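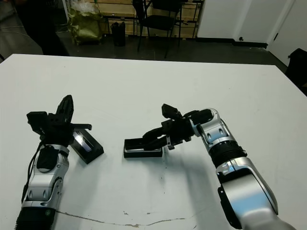

I've been meaning to write about robotics club since May, when I still thought of myself as the person who unlocks the door and brings the clementines. Somewhere along the way I turned into one of the people who argues about lids.

Let me back up a little. The club meets on Saturday mornings, and there are 16 of us on the list, mostly students from the two high schools plus a few parents (me) who came to drop somebody off and never quite went home. Zerrin Taşdemir runs it. She teaches physics during the week and has the kind of patience I would like to have when I grow up. For the last two years the club built little wheeled things that pushed balls up ramps, and we had a lovely time, and we came in somewhere around the middle at the regional meet, and everyone ate pizza afterward. This year Zerrin asked if we wanted to try something with two arms, and of course everybody yelled yes before she had finished the question.

The project is called Grinitel, a name that came out of a very silly vote and now can't be changed because it is on the shirts. The goal sounds so small when I tell people at work! Take a shallow black box, take its lid, put one on the other. My neighbor asked me very kindly whether that was the whole thing. Yes, it is the whole thing, and we have been at it for weeks.

What I hadn't understood is how much my own hands do without telling me. When I close a box at home I feel the edge catch, I wiggle it, I push down on the side that's sticking up, and all the while I'm thinking about dinner. An arm has to be taught every bit of that. If the lid comes in tilted too far, one corner touches first and shoves the box along the table. If it comes in too flat, the fingers land on the rim before the lid does. And with two grippers working so close together, there's the question of who gets out of whose way, which any two people who have ever shared a small kitchen will recognize.

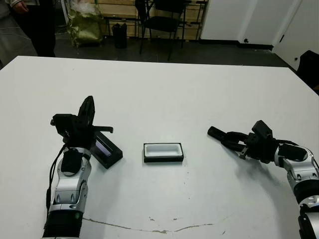

Left arm with the lid, right arm waiting its turn.

My daughter's friend Gönül Altıntaş is our record keeper, and she writes down every single try in a green notebook, with a word or two about how it went. By last Saturday she was up to 443. I read through a few pages while the coffee was brewing and they're wonderful, a whole diary in tiny handwriting. "Nudged." "Nudged again." "Nice approach, sad ending." There is one that just says "Mom called," so I suppose that one doesn't count.

We had a long talk over lunch about whether the right arm should hold the box still while the left one brings the lid, or whether it should stay back and only come in at the end to press. The older kids like holding. They say a box that can't slide is half the problem gone. The younger ones think holding puts too many fingers in one small place, and they drew it on the back of a pizza flyer with a lot of arrows. Zerrin let them go at it for nearly 70 minutes, which I thought was generous, and then she said we would try both ways and let the notebook decide. I'm secretly on the side of the younger ones, though I would never say so at the table. (Well, I guess I've said so now.)

The other thing we talked about was the shine. The inside of the lid is reflective, and one of the boys wonders if it confuses things when the light hits it at a certain angle. He wants to stick a piece of plain paper in there and see if it makes any difference. That's going on the list for next time, along with a second roll of tape and somebody besides me remembering the clementines.

If you're local and have a kid who likes this sort of thing, do come by and watch. We start at nine, and there's usually a spare chair.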